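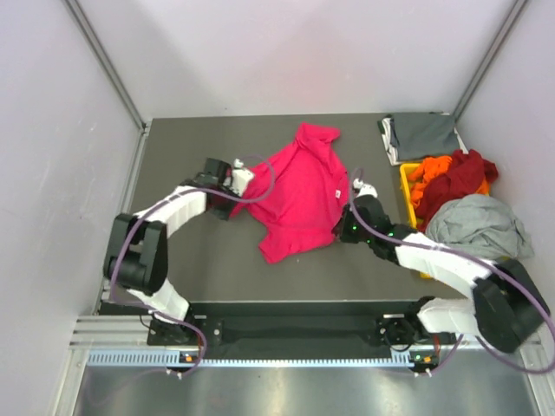
If you've been told you need an MRI of your back, most of what makes the day easier can be sorted at home the night before. I've had three now (same dodgy lower back every time) and I've got my little routine down.

Start with clothes. I wear plain jogging bottoms with an elasticated waist and a cotton T-shirt, and I go through them for zips, poppers and metal eyelets. Check the ends of the drawstring too, mine had tiny metal caps on and I'd never noticed! Leave out anything sporty with silvery thread in it. You may be given a gown anyway, but it's so much nicer to take off two things than 9.

Jewellery comes off at home and goes in an eggcup on the kitchen windowsill. If a ring's stuck, try cold water and a smear of washing-up liquid, and do it the evening before when your fingers aren't puffy from rushing about. 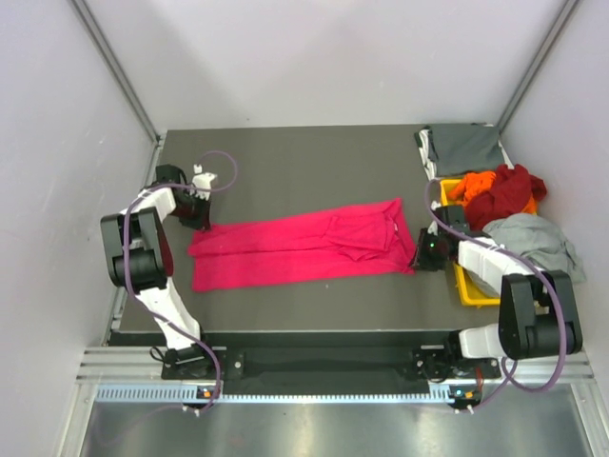 Page last changed: September 2022

Fill in the safety form at the kitchen table with your old letters next to you. Mine asked about operations, implants and whether I'd ever had metal in my eyes, and if you've done any grinding or welding in the shed, say so. Ring the department if you're unsure about anything – they'd much rather know before you set off.

For getting there, I put a folded bath towel behind the small of my back in the car. It's a long old drive from Brallness to Anbridge, and in February I sat in traffic for ages and was very glad of it. Slip-on shoes are a blessing as well, no bending down to laces afterwards.

Pop a flask and a sandwich in the car for when you're done, and put the appointment letter in your bag the night before. Mine lives in a freezer bag with a pen and the parking change. Oh, and warm socks, so long as they've no metallic bits in them.

Contact | © Greenberg Household Tips | Back to top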